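# Pavura Kitchen Set: pot loading with two arms

March, by the Pavura data group, Plarosdale
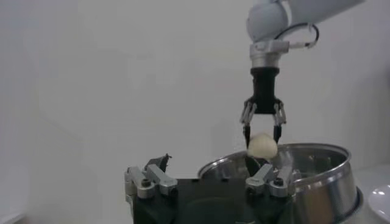
2 min read · README.md

Pavura is a set of 300 recorded episodes from the canteen kitchen at Ogundipe. Two arms work at one table and put food items into a steel pot. In the still, one gripper holds a pale, lumpy item over the pot and the other stands open in front of it.

## What is in the set

- 170 episodes where one arm places the item
- 130 episodes where the item is first passed between the arms
- wrist video, joint positions and gripper opening for each episode
- a short text note from the operator, in English

## The workplace

The kitchen has a staff of 6. Before the project, each cook loaded pots by hand in the morning. Now one person per shift watches the arms and writes the notes. The cooks told us that they lift less, but that watching is more tiring than they expected. Two of them asked for shorter turns, and we changed the turns to forty minutes.

Peeling, tasting and seasoning stay with the cooks. No position was removed during the recording. We can not say what the canteen will decide later.

## Known limits

Labels were checked in 143 episodes only. Small round items slip more often than long ones, and failed episodes are kept in the folder `failed`. The lighting is almost the same everywhere, so please do not expect good results in a darker kitchen.

## Use

Load the files with the Rindis reader, version 6 or newer. Please do not use the operator notes to measure the performance of the staff.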